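Ticket 2000-37: Label printer adds a blank label after every job
Opened by: Ekua Ansah
Assigned to: Agnes Mowat
Product: Stisterico desktop label printer, Flinidari driver
Status: Open, waiting on vendor

September 3, 2019 – Ekua Ansah
Every print job ends with one blank label. One label or 60, same thing. It started after the driver update. Zekamar support told me to clean the sensor. I did that twice and it still feeds a blank, so please don't send me the cleaning article again.

Reply – Agnes Mowat
I doubt it's the sensor too. A dirty sensor usually skips labels at random, and yours is adding one at the same point every time. Can you tell me what size is set in the driver, what size is on the roll, and what the labels are going on? Support's notes blame "unusual containers," and I don't see how the printer would know.

Reply – Ekua Ansah
Driver says 60 x 37 mm. The roll says the same. The labels go on the pink storage containers, lids and sides. I don't see how it would know either. Picture attached.
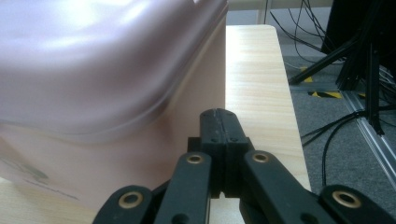
Attachment 1: pink container with lid

Reply – Agnes Mowat
Thanks. Nothing there changes my mind. I ran the following on our test unit with your template:

Old driver, your template: no blank.
New driver, your template: blank every time.
New driver, new template at the same size: no blank.

So the new driver is reading something in the old template differently. My guess is the page length, which your template stores as 133 points. The release notes say "improved compatibility with saved layouts." I'd like to know with which ones.

Reply – Ekua Ansah
Rebuilt one template from scratch and the blank is gone. I have a lot of these, though, most of them made by Loureiro in May, and I'm not redoing them all on a guess. Is there a setting?

Reply – Agnes Mowat
There is a box called "Ignore stored page length" under Advanced. Zekamar says it fixes this. On our unit it did nothing until I restarted the print service, and then it worked for one job and cleared itself – so I wouldn't call it a fix. Go back to the old driver for now and keep automatic updates off. I've sent them both templates and the test results.

Reply – Ekua Ansah
Old driver is back on, no blanks so far. Leave the ticket open until they answer.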